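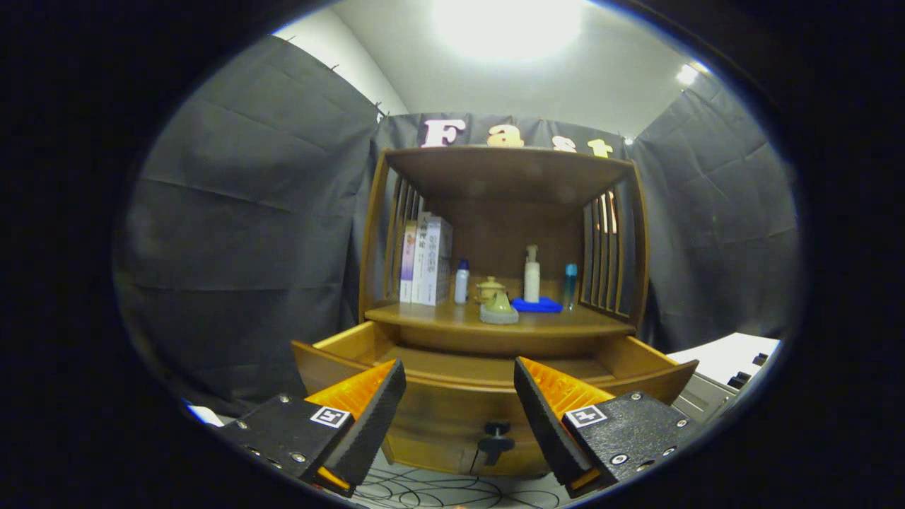 One lab that bought the first batch told us its new people were recording usable drawer pulls before lunch, and that the time went into resetting the shelf between takes. We have kept that in mind with this version.

The Findow hand unit is a two-finger gripper you carry and close yourself, with a wide-angle camera looking down past the fingers. You do the task, the camera records it, and the takes become examples for training an arm policy. No arm is needed on site.

Fingers: black jaws, orange soft pads, square markers on the finger plates for tracking the opening.
Suited to: drawers, knobs, bottles, folded cloth, small kitchen items.
Pads: replace after 200 hours of use.
Software: exports to Cluvura project folders. Bad takes can be flagged during recording or later.

The Lambert starter set is 147 takes of drawer opening and closing. The full Jundcombe set has 1,717 takes and is licensed separately.

Price per unit is $836, spare pads included. Shipping is extra. Orders placed in September ship in the order received.

Share 12 | Comments 3

Contact Findow Sales | © 2021 Findow | Back to top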